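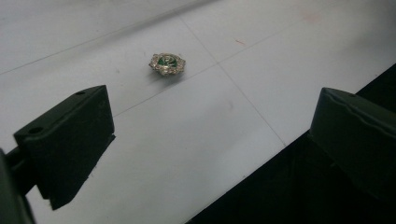
Green-centred brooch or pendant charm, clear stones round the rim, on the white bench top.

July, notebook entry, match model. Started 8:40 am.

Reran the form model over the weekend fixtures before reading anybody's preview. Same gripe as last month. The thing loves Woltham at home and I don't believe it. They've won 4 in a row on their own ground and the model has taken that as gospel, but two of those were against sides in the bottom three and one was settled by a penalty in stoppage time. Four games is four games. If I flipped a coin and got that run I wouldn't write to the league about it.

Data first. The set now stands at 2,438 matches after I threw out the abandoned ones and the duplicates from the old feed. The duplicates were mostly Jandeo away fixtures entered under both spellings of the club. Whoever merges the feeds next, please check the spelling table before the merge. I lost most of a morning to it.

Home advantage. Fitted it three ways: one number for the whole league, one per club, and one per club pulled back towards the league number. The per-club version looks great on the games it was trained on and falls over on the held-back ones, same as every other time we've tried it. Pulled-back version is a bit better than the single number. A bit. I wouldn't hang a hat on the gap, and I'd want another half season before anyone puts it in the newsletter as a finding.

Held back 300 matches for testing. It picked the right result more often than the league table does on its own, which is a low bar. Most of the gain is in lopsided games that any punter would have called. In the close ones it's guessing. I've asked for a separate line in the output for games where the two sides are within 4 points of each other, so we can stop hiding the bad news in the average.

Draws are still a mess. It almost never gives a draw as the likeliest result, and the draw chance sits nearly flat from game to game. Tried the usual correction for low scores. Moved the numbers a hair in the right direction for nil-all and the wrong direction for one-all. Left it switched off.

Midweek fatigue. The claim going round is that sides coming back from a midweek cup trip play worse on the weekend. Everyone says it, commentators most of all. I put in a flag for fewer than 4 days' rest and got an effect with error bars wide enough to drive the team bus through. Some of the tired sides are also the good sides (that's how they came to be in the cup), so they win anyway, and when they lose it gets blamed on the travel. Boateng Park is the odd one out, visitors do look flat there after a midweek game, but that's a handful of matches and the pitch is heavy all winter. Could be the pitch. Not chasing it.

Substitutions. The Tikine tracker gives us the minute of every change, and 67 came up as the commonest minute for a first sub. I got briefly excited. Then I looked at how it stamps them: it logs the change at the next restart, so a planned change at the hour can drift a fair way down the clock if the ball stays in play or there's an injury. So I don't trust the peak. I checked a few against the match footage by eye and the stamps were late on every one. Needs a proper check before the sub timing goes anywhere near the model.

2:15 pm. Tried feeding in shot locations for the clubs that have them. Only part of the league is covered and the grounds with better cameras get more shots recorded, so Woltham go up again. Of course they do. Took it back out. If we want shots we need them for everybody or we'll be measuring camera budgets.

To do:
– fix the club spelling table, then rebuild the set from scratch
– close-game line in the output
– rerun the rest flag with team strength held fixed
– ask Tikine whether the raw stamps are kept anywhere
– leave the draw correction off until someone can show me it helps on held-back games

Woltham v Jandeo for the record: model says a comfortable home win. I've got it pencilled in as one-all. Will write the score in the margin afterwards whichever way it goes.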